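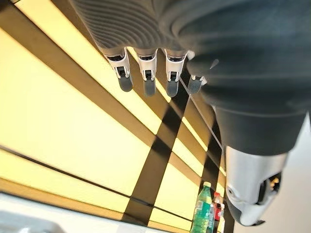
The Laramari textile mill opens its doors to the public one day a year, and this year that day was Sunday, September 20, 2020. Tickets were free but had to be booked ahead, and groups were kept to small numbers with masks on throughout. I had the 11:00 slot.

Parking is in the field across the road. From there you walk over the footbridge to the old dye house, where you sign in and get a paper map. The map still shows the cafe, which was closed. Bring your own water.

Our guide was Mahfuz Mollah, who started in the weaving shed and now runs the finishing department. He took us through the wool store first. Bales come in from farms on the Plavesell side of the valley and are sorted by hand on long tables near the north windows. The smell of lanolin is strong and stays on your jacket.

Carding and spinning are on the second floor. The stairs are steep and there is no elevator, so anyone who has trouble with steps should call before booking. Only one carding machine was running for the visit, and even so it was hard to hear. The mill hands out foam earplugs at the door. Take them.
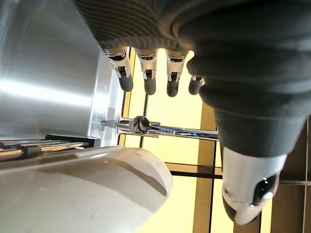 The weaving shed was the part I had come for. It holds 40 looms, most of them set up for blankets. Mahfuz showed us how a broken warp thread is found and tied back in, which he did in a few seconds while talking. A full warp for the wide looms has 3000 ends, and drawing one in by hand is slow work. The pattern on the nearest loom was a gray and green check called Herath, an old design the mill brought back last December.

Finishing was short. We saw the washing tanks from the walkway and felt samples before and after brushing.

The tour took 70 minutes. The shop at the end sells seconds at a good discount, cash or card. I bought a lap blanket with a small fault near one corner. Yarn is sold by the cone only, and the full colors had mostly gone by noon.

Booking for next year opens in spring on the mill's website.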